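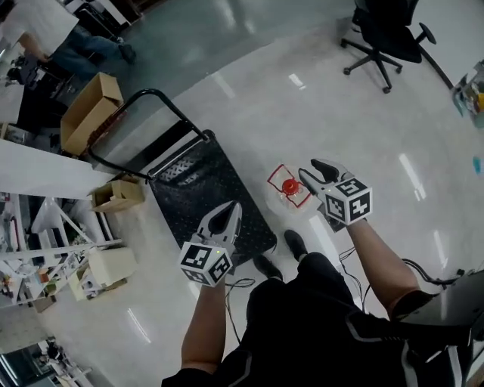

Kidthorpe Shared Workshop
Progress report to the Clarner small grants fund, second stage
Prepared by Hazel Achterberg, with build notes from Adwoa Dogbe

Where we are

We are a little past the halfway point and very happy with it. When we wrote in July we had one working hand gripper and a pile of parts for the other. We now have the pair, both with their marker cubes fitted, and people in the workshop can pick them up and start recording within a few minutes of walking in. The arm that will learn from those recordings (we call it Orbán, after the street where Adwoa found its first motor) is bolted together and moving, though only at low speed for now.

As a reminder, the job we set ourselves was tidying: picking small things up off the workshop floor and putting them into boxes. It sounds dull and it is turning out to be anything but!

The grippers

The second gripper took longer than the first, mostly down to the fingers. Our early ones were too blunt for anything flat and just pushed it along the tiles. Adwoa redrew them with a longer, narrower point and black tips, and the difference was clear on the first evening. Both hands now use the same finger, so a spare fits either side.

The marker cubes gave us a fright. The first set was glued on by eye, and the software had one hand sitting at a slant to the other. We printed a small jig that holds the cube square to the body while the glue sets, and the two hands have agreed with each other ever since. The jig files are on the Rultska page with the rest of the drawings, and a group in another town has already asked about them.

Cables are still the thing people grumble about. A bundle runs back from the gripper and it does get in the way when you crouch or turn. We have tried clips on the sleeve and a strap across the back. The strap is better, but neither is right yet, and we would like to spend part of the next stage on a lighter lead.

Recordings

We have 767 recordings saved, of which 729 are good enough to use. Most of the ones we threw out came from the first fortnight, when we kept forgetting to check that the markers were in view before starting. There is now a short check at the beginning that beeps if a cube can't be found.

We record on the open floor between the shelving and the desks, with the ordinary clutter left where it is. Adwoa was keen on this from the start and I'm glad she won the argument. The floor is shiny and the ceiling lights streak right across it, which confused the tracking badly at first. Turning down the camera exposure sorted out most of it. We have also begun moving the flatbed cart about between sessions so that Orbán doesn't learn to expect it in one spot.

So far 15 members have had a go at wearing the kit. Left-handed people do it quite differently, approaching from the side and closing the fingers later, and Adwoa thinks their recordings may be some of the most useful we have.

Orbán

The shoulder joint has been rebuilt with the larger bearing and no longer sags when the arm is stretched out. In its first try with the recorded motions it reached for a plastic bottle top, closed on it and dropped it beside the box. Three tries later it went in. There was a lot of cheering. It still misses more than it hits, and round things that roll are by far the hardest.

Money

We have spent some £900 of this stage's grant, on motors, filament, the bearing and replacement cables. The bearing cost more than planned and the filament less, so we are within budget overall. Receipts are in the folder we shared with you. We don't need to move anything between headings at present.

Next

Adwoa will finish the wrist and wire in the stop button at the front of the bench, which has to be done before we let the arm run any faster. I'm going to get more recordings of rolling objects, and of two-handed work, where one hand holds a box steady while the other fills it.

We would also love to have someone from Clarner over to try the grippers. Early evening suits us best, from 6 pm, and flat shoes are a good idea on those tiles.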